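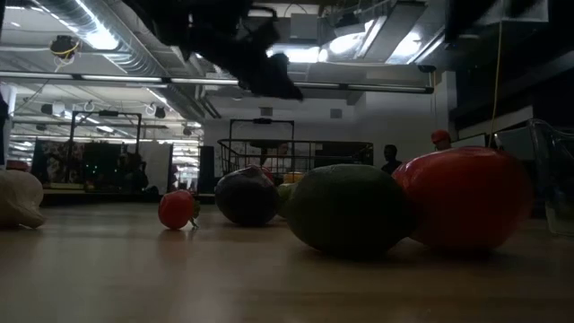

Finish question on a light wood tabletop, second coat cured nine days. I was after a matte surface and ended up between satin and gloss. Product is Vetico water-based hardwax, applied by pad. With the play produce set out on it, the small red tomato shows a soft reflection in the wood under it, and I don't want any reflection on a work surface. Is there a way to knock this back without stripping?

gornstead_shop
Posted Sep 7, 2020

Gray non-woven pad, with the grain, light pressure, then wipe. Check it at a low angle from the far end of the table. Don't judge sheen from standing height.

tenon_3647

Before abrading anything, did you stir the can? Flatting agent settles. If the first half of the can went on unstirred, the film is glossier than the label says and a pad will only give you a scratch pattern that polishes back up with use.

OP

Stirred before the first coat. Not before the second.

tenon_3647

Then that's your answer. Scuff it and put on a third coat from a fresh, stirred can.

halfblind

Disagree with a third coat. Hardwax builds badly over a cured film. I'd go with the gray pad as above and live with it. Soft reflection of a shiny tomato at a low angle is normal for satin. True matte won't do it, but true matte also marks every time something is dragged across it.

gornstead_shop

It's water-based, so recoating is fine if it's abraded first. The older Vetico oil was the one that didn't build.

halfblind

Fair, I was thinking of the oil. I still wouldn't do it for appearance alone.

mdl_bench

What grit did you stop at on the bare wood? Going too fine closes the surface and raises the sheen on the first coat. I stop at 180.

OP

Went to 3,000 on a test corner, 220 everywhere else. The test corner is noticeably worse.

mdl_bench

3,000 is for polishing lacquer. Take that corner back to bare wood and refinish it to match, or it will show through whatever you put on top.

tenon_3647

Agreed on the corner. Do that first, then decide on the rest.

OP

Corner first, then. I'll try the gray pad on the underside and compare before ordering another can. Clarano has the small size in stock.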